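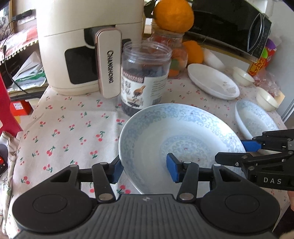 마지막 수정: 2022년 10월 1일 토요일

1/ 손에 쥐는 그리퍼로 로봇에게 집안일 동작을 보여 주는 작업을 하고 있습니다. 프로젝트 이름은 Undeck입니다. 이번 주에 그릇 쪽을 많이 했기 때문에 메모를 타래로 남깁니다.

2/ 큰 사기그릇은 테두리를 집습니다. 파란 고무 패드 하나는 그릇 바깥벽에, 다른 하나는 안쪽에 두고 테두리를 사이에 끼우는 자세입니다. 바깥에서 통째로 감싸 쥐기에는 우리가 쓰는 큰 그릇들이 너무 넓습니다.

3/ 원격 조종으로도 같은 과제를 해 봤습니다. 4월에 Stestley 팔로 했는데 한 번 시연하는 데 시간이 꽤 걸렸고, 테두리에 닿는 느낌이 조종기로 안 넘어와서 패드를 너무 깊이 넣는 일이 잦았습니다. 손으로 직접 쥐고 하면 그 문제는 거의 없습니다.

4/ 대신 손으로 하면 사람이 너무 빨라집니다. 익숙해질수록 그렇습니다. 팔이 못 따라가는 속도로 찍힌 시연은 나중에 다 버려야 합니다. 지금까지 모은 시연이 2,591개인데 그중 166개를 속도 때문에 뺐습니다.

5/ 양손 과제는 순서를 미리 정하고 들어갑니다. 왼손이 테두리를 잡고, 멈추고, 그다음 오른손이 들어옵니다. 두 손이 동시에 움직이면 학습된 정책도 동시에 움직이려고 하고, 그러다 그리퍼끼리 부딪힙니다.

6/ 멈추는 구간은 짧게 둡니다. 처음에는 1초 넘게 멈췄더니 로봇이 그릇 앞에서 그냥 서 있었습니다. 데이터에 정지 프레임이 많으면 정지를 배웁니다. 당연한 얘긴데 직접 겪고 나서야 고쳤습니다.

7/ 배경은 치우지 않습니다. 체리 무늬 식탁보, 에어프라이어, 오렌지 올려 둔 유리병 다 그대로 두고 합니다. 빈 책상에서만 모은 데이터로 돌렸을 때는 무늬 있는 천 위에서 그릇 테두리를 자주 놓쳤습니다.

8/ 그릇 색도 신경 쓰는 부분입니다. 흰 바탕에 옅은 파란 무늬가 있는 그릇은 파란 패드와 색이 겹쳐서 걱정했는데, Ritu Maurya가 따로 평가를 돌려 보니 민무늬 그릇과 성공률 차이가 크지 않았습니다. 패드 색은 안 바꾸기로 했습니다.

9/ 시연하는 사람에게 주는 지침은 이 정도입니다.
시작 전에 그리퍼를 끝까지 한 번 벌렸다 닫기.
그릇에 접근할 때는 위에서 비스듬히.
패드가 닿은 다음에 힘 주기.
놓을 때는 바닥에 닿은 걸 확인하고 벌리기.
실패해도 중간에 끊지 말고 다시 집어서 끝내기.

10/ 마지막 항목에 질문이 많았습니다. 미끄러진 그릇을 다시 집는 장면이 있어야 로봇도 미끄러졌을 때 다시 집습니다. 깨끗한 시연만 넣은 버전은 한 번 놓치면 허공을 집은 채로 다음 단계로 넘어갔습니다.

11/ 한 사람이 연속으로 하는 건 약 19분까지로 잡고 있습니다. 그 뒤로는 손목이 돌아가서 접근 각도가 달라집니다. 쉬고 나서 할 때는 첫 시연 4개를 따로 표시해 두고 나중에 확인합니다.

12/ 다음은 접시입니다. 납작해서 테두리 밑으로 패드가 잘 안 들어갑니다. 식탁 가장자리까지 밀어서 집는 방법과 한쪽을 살짝 들어 올리는 방법을 둘 다 모아 볼 생각입니다. 결과 나오면 이 타래에 이어서 쓰겠습니다.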